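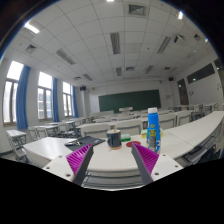 Ankrah Food and Digestion Support Group
Minutes of the meeting, August 2025

In the chair: Rehema Obura
Notes: Nassoro Rotich

1. Welcome
Rehema welcomed everyone, and especially the five people joining us for the first time. She said how lovely it was to hear so much chatter before we had even started, and promised to leave plenty of room for more of it at the end.

2. Minutes of the last meeting
Agreed, with one change: the lentil bake recipe should have said rice flour and not rye flour. Nassoro is very sorry, and hopes anyone with coeliac disease spotted it before getting the mixing bowl out.

3. Milk and lactose
We had a long and friendly talk about lactose. Several members can manage hard cheese and plain yoghurt but are poorly after a glass of milk, and Rehema explained that this is quite common, as there is much less lactose in an aged cheese. She reminded us that a milk allergy is a different thing altogether and that lactose-free milk is no good for it. Anyone thinking of dropping dairy for long should have a word with their GP or a dietitian first, and ask about calcium while they are there.

4. Newsletter
The summer issue went to 112 households, against 109 in the spring. Members liked the larger print - thank you to all who wrote in. More packed lunch ideas were asked for, and Nassoro will gather some up for the next one.

5. Money
We have £1,723 in the account. It was agreed to put a little of this towards new leaflets on reading food labels, and Rehema will ask for prices from Wunance and one other printer.

6. Any other business
A member asked whether peppermint tea helps with bloating. Some swear by it, though two people said it gives them heartburn, so it does seem to be a matter of trying it and seeing.

Food diary sheets are available from Nassoro.

Next meeting: date to be sent round with the newsletter.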